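Black mesh-type fabric, won't fold, won't stay folded. Help with storage?

Posted in Home & Laundry > Folding and Storage
Tags: black fabric, draping, closet, creases

curtainrod_kate
Member, 25 posts

OK so quick background. I do backdrops and table skirting for a small community theater, and we ended up with a big batch of black cloth from Landach when they cleared out their remnants. Fine weave, kind of meshy when you hold it close, soft, hangs really nice. That part's great.

Problem is folding it. Every time I try to get a neat rectangle it slides off itself. I get one edge lined up, go to do the other, first one is gone. Then I give up and bunch it and shove it in a tote, and next show there's creases all over and somebody has to stand there with a steamer for two hours.

Pieces are different sizes. Biggest is 96 inches on the long side, most are smaller. I have a folding table that's too short for the big ones, one closet with a rod, and four plastic totes with lids. No budget to speak of. Maybe 80 bucks if I beg.

What I tried already:
- folding on the floor (lint. so much lint)
- folding with a second person (works OK but I'm usually alone on Thursday nights when this gets done)
- rolling on a wrapping paper tube, tube bent in the middle
- safety pins, left holes, never again

Also how do you tell the front from the back on black stuff?? I swear both sides look the same under our lights.

Close up so you can see the weave and how it gathers when it's picked up:

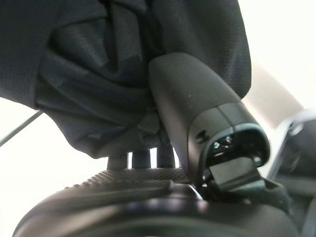 Black cloth, held up. Look how it bunches at the bottom.

So is it a fold thing or a roll thing or should I just hang all of it and be done. Not picky about looks in the closet, just want it to come out without a million creases. Need to sort this before the May show.

hemline_hank
Regular, 3,000 posts

Hang the big ones. Roll the small ones. Don't fold anything you don't have to.

Longer version. Soft drapey cloth with that kind of weave wants to go into folds on its own, you saw that. Deep soft folds like those usually don't hurt anything. It's the tight ones, where it's pinched together and then sits under weight, that set into creases. A tote full of bunched cloth is nothing but pinches.

For rolling you need a better tube. Wrapping paper tube is junk for this. Ask at a carpet store or a fabric store, they throw out the heavy cardboard ones. Ours came from Anley's, free, they were glad to get rid of them. Cut to fit with a hand saw. Wrap the tube in an old white sheet first so the cardboard isn't touching your cloth.

How to roll it solo:

Lay a clean bedsheet on the floor. Fixes your lint problem. Cloth on top of that.

Fold once lengthwise only if it's wider than the tube. Smooth from the middle out with flat hands. Don't tug the corners, tugging is what makes it skate off.

Tube at one end, lay two inches over it, roll slow. Stop every couple turns and smooth ahead of you.

Tie with a strip of scrap cloth, loose. No rubber bands!! They leave a ring and they go sticky in a hot closet.

For the big pieces, pants hangers with the clips, and put a scrap of felt in each clip so they don't bite. Or drape over a fat padded hanger, a pool noodle slit down the side and pushed on works fine. Noodle is cheap. You won't come anywhere near 80.

Front and back: look at the selvage if you still have one. Little holes along the edge often poke toward the front, though it depends on the mill so check it against a piece you're sure of. If the selvage is gone take it to a window in the daytime and fold a corner over so both sides are next to each other. One is usually a bit shinier. Pick one, mark the back with a few stitches of white thread in the corner and you never have to do it agian.

curtainrod_kate
Member, 25 posts

The white thread thing, why did I not think of that. Doing it this week. Will go bug the carpet place for tubes.

Do you store the rolls standing up or lying down?

hemline_hank
Regular, 3,000 posts

Lying down if you have shelf. Standing they slump after a month or so and you get ripples at the bottom end. If they have to stand, tie in three spots and flip them end for end when you remember.

murell_mom
New member

I just stuff mine in a pillow case and put it in the dryer w/ a damp washcloth before I need it. 10 min on low. Comes out fine. Mine is polyester tho so idk about yours

pressed_and_ready
Member

Dryer is OK for small stuff, wouldn't do it with a 96 inch piece, it'll wad up into a rope. And if it's stage cloth check whether it was flame treated before you get it wet or steam it, some treatments don't like water and you can get white marks. On black you'd see every one. Ask Landach, they should be able to tell you what the remnants were.

On the folding, if you ever do have to fold (transport etc), fold over something. I put a rolled towel inside each fold so the bend is fat, not sharp. Learned that at Pellegrini, I did linens there for a while - all the dark tablecloths went out that way. Takes more room in the tote, so fewer per tote. Heaviest on the bottom, don't pack down, leave the lid loose if the closet's dry.

And refold in a different place each time. In thirds one time, in half the next. Same crease in the same spot all year is the one that won't steam out.

Lint: roller brush while it's hanging, top to bottom, one direction. Not in circles.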